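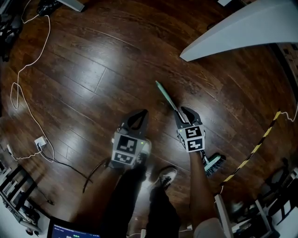
Ein Haftbefehl in Abwesenheit sei im Grunde schon ein halbes Urteil, meinte Kamran Qureshi, und wer so gesucht werde, könne nirgendwo mehr ruhig leben. Ich habe ihm widersprochen, aber ich konnte es nicht gut begründen, und seitdem lässt mich die Sache nicht los.

Der Hintergrund: Wir lesen in unserer Gruppe im Café Bhutto jeden Monat Texte über internationale Politik. Im August war es eine Reportage über einen Gewerkschafter, der vor vielen Jahren auf einer Dienstreise verschwunden ist. Ein Untersuchungsrichter hat Haftbefehle gegen 19 Personen ausgestellt. Alle leben im Ausland, manche vielleicht auch gar nicht mehr. Die Reportage umfasst 124 Seiten, und trotzdem erklärt sie an keiner Stelle, was ein solcher Haftbefehl rechtlich bewirkt.

Ich möchte also wissen:
Ist ein Haftbefehl in Abwesenheit dasselbe wie eine Verurteilung in Abwesenheit?
Muss ein anderer Staat die gesuchte Person festnehmen?
Und was bedeutet es, wenn zwischen den beteiligten Staaten ein Auslieferungsvertrag von 1902 besteht, den keine Seite gekündigt hat? Gilt so etwas noch?

Ich bin keine Juristin und Deutsch ist nicht meine Muttersprache, deshalb bitte ich um Antworten in einfachen Sätzen. Für Hinweise auf verständliche Literatur bin ich ebenfalls dankbar. Am Samstag treffen wir uns wieder, und ich würde gerne etwas vorbereitet sein.

Mit freundlichen Grüßen
Humetti

Giston
Ist doch alles nur Symbolpolitik. Die Leute werden sowieso nie ausgeliefert, solange sie zu Hause jemanden kennen. Bei Interpol dasselbe, steht dann halt auf der Webseite und fertig. Würde mir da keine Gedanken machen.

Nirnuncombe
Guten Abend, ich versuche es der Reihe nach. Auch für mich ist Deutsch eine gelernte Sprache, ich bitte also um Nachsicht, falls ein Fachwort nicht ganz an seinem Platz steht.

Zur ersten Frage: Nein, das sind zwei verschiedene Dinge. Der Haftbefehl steht normalerweise am Anfang oder in der Mitte eines Verfahrens. Der Richter sagt damit, dass ein ernster Verdacht besteht und dass die Person festgenommen werden soll. Über die Schuld ist damit noch nicht entschieden. »In Abwesenheit« heißt hier bloß, dass die Person nicht anwesend war, als der Befehl erlassen wurde. Bei einer Person, die man erst suchen muss, ist das der gewöhnliche Fall. In den Zeitungen klingt der Ausdruck viel dramatischer, als er gemeint ist.

Ein Urteil in Abwesenheit kommt nach einer Verhandlung, an der der Angeklagte nicht teilgenommen hat. Hier unterscheiden sich die Länder stark. In Deutschland ist es nur in engen Grenzen möglich, ohne den Angeklagten zu verhandeln. Andere Rechtsordnungen sind großzügiger, geben dem Verurteilten aber oft ein Recht auf ein neues Verfahren, wenn er später auftaucht. Fehlt dieses Recht, kann das bei einer Auslieferung zu einem Hindernis werden.

Zur zweiten Frage: Ein nationaler Haftbefehl gilt zunächst nur auf dem Gebiet des Staates, der ihn erlassen hat. Die Polizei eines anderen Landes darf nicht einfach danach handeln. Es braucht ein Ersuchen, und dann prüft der andere Staat nach seinem eigenen Recht und nach den Verträgen, die er geschlossen hat. Innerhalb der Europäischen Union gibt es den Europäischen Haftbefehl, dort geht es schneller und mit weniger Prüfung. Die sogenannte Red Notice von Interpol ist übrigens kein internationaler Haftbefehl, obwohl man das häufig liest. Sie ist eine Bitte an die Mitgliedstaaten, die Person zu finden und vorläufig festzunehmen. Jeder Staat entscheidet selbst, welche Wirkung er ihr gibt.

Viele Staaten liefern außerdem ihre eigenen Bürger nicht aus. In diesem Punkt hat Giston also teilweise recht. Aber »nur Symbolpolitik« finde ich zu hart. Wer gesucht wird, muss bei jeder Reise damit rechnen, an einer Grenze angehalten zu werden. Und in manchen Rechtsordnungen hat der Haftbefehl auch Folgen für die Verjährung, was bei alten Fällen wie diesem hier sehr wichtig sein kann.

Zum Vertrag von 1902: Alter allein beendet einen Vertrag nicht. Man muss prüfen, ob die Staaten von damals noch dieselben sind oder ob es einen Nachfolgestaat gibt, der den Vertrag übernommen hat. Oft enthalten die alten Texte eine Liste der Straftaten, für die ausgeliefert wird. Moderne Begriffe wie »Verschwindenlassen« stehen dort natürlich nicht, Entführung oder Freiheitsberaubung dagegen möglicherweise schon. Ohne den Wortlaut kann ich dazu nichts Sicheres sagen.

Als Lektüre würde ich kein Lehrbuch empfehlen, die sind für diesen Zweck zu schwer. Suchen Sie lieber in einer Universitätsbibliothek nach einer Einführung in das internationale Strafrecht und lesen Sie darin nur das Kapitel über Rechtshilfe.

Humetti
Vielen Dank, Nirnuncombe, das hilft mir sehr. Die Liste der Straftaten ist im Anhang der Reportage abgedruckt, ich hatte sie überblättert. Entführung steht darin an zweiter Stelle, allerdings nur, wenn das Opfer minderjährig ist. Ich werde das in der Gruppe vorlesen und Kamran den Absatz über die Red Notice schon vorher schicken.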